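How to close a straight cut with interrupted stitches on a practice piece

The simple interrupted stitch is the first one most people learn, and it is still the one used most. Each stitch is tied and cut on its own, so if one fails the others hold. It is slower than a running stitch and uses more knots, but mistakes are easy to put right. You take out the bad stitch and put in another.

These notes are for practice on animal tissue or a bought pad. They are not a guide to treating a real wound.

What you need

A piece of tissue or a pad with a smooth, rounded surface
A scalpel
A needle holder
Toothed forceps
Stitch scissors
Suture thread with a curved needle attached
Gloves, paper towels and a tray
A lamp you can move

For thread, a dark colour is easier to see against red tissue. I use Skustinia practice packs, which come with 30 lengths in a box, but any thread of a similar thickness will do. Very fine thread is a nuisance while you are learning. The Wamholm pads are fine for a first go, though they tear more readily than tissue if you pull upwards on the needle.

Preparing the cut

Take the tissue out of the fridge a little before you start and pat the top with a paper towel. Put it on the tray so that it curves up slightly in the middle. A rounded piece opens when you cut it, and this gives you something to close.

Make one straight cut, 6 cm long, holding the blade upright. Go to an even depth all the way along. If one end is shallow, go back over it before you begin stitching.

Set the lamp to one side. Moist tissue throws a lot of light back, and with the lamp directly overhead the shine can hide the edges of the cut.

Placing the first stitch

Hold the needle two thirds of the way back from its point, at a right angle to the needle holder. Lift the far edge of the cut gently with the forceps. Don't squeeze it.

Put the point in 5 mm from the edge, straight down into the tissue. Turn your wrist so the needle follows its own curve and comes out in the middle of the cut. Let go, pick it up again from inside and take it through the near side at the same depth. It should come out 5 mm from the near edge, directly opposite the place where it went in.

Pull the thread through until a short tail is left on the far side. Keep the rest of it in a loose loop away from the cut. Most of the tangles I see come from people letting the long end lie across the place where they are about to tie.
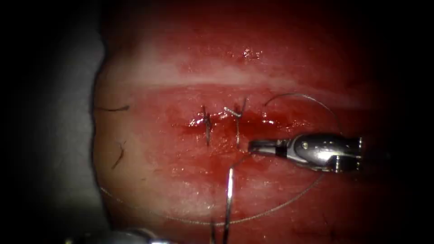

Tying the knot

Hold the needle holder over the line of the cut. Wrap the long end round it twice, open the jaws, take hold of the short tail and draw it through. Your hands should cross so that the knot lies flat. Tighten until the edges meet and then stop. If the tissue bunches up or goes pale under the thread, the stitch is too tight.

Wrap once in the opposite direction and pull through again. Add a third throw, wrapping the same way as the first. Emilian Vasiliu, who taught me, always put in a fourth with slippery thread, and I still do that with nylon.

Slide the knot to one side so that it doesn't sit on the cut itself. Trim both ends short, but leave enough to get hold of when the stitch has to come out.

Spacing

Leave the same gap between stitches as there is from one side of a stitch to the other. Each should cross the cut at a right angle. There are two ways of going about it:

Start at one end and work along. This is simpler and suits a short, straight cut.
Put the first stitch in the middle, then halve each gap. This is better for a longer cut, or where the two sides don't quite match.

Common faults

One edge sits higher than the other: the needle went deeper on one side. Take the stitch out and do it again.
The edges roll inwards: you went in at a slant. Start with the point straight down.
The knot slips: two throws were wrapped the same way, or you pulled on one end only.
The thread cuts through: the bite was too close to the edge.

Clearing up

Count your needles into a sharps box before anything else. Wrap the tissue and bin it, wash the tray in hot soapy water and wipe down the bench. Dry the instruments with their jaws open - they rust at the pivot first.

Notes by Mircea Stoica. The page on mattress stitches follows on from this one.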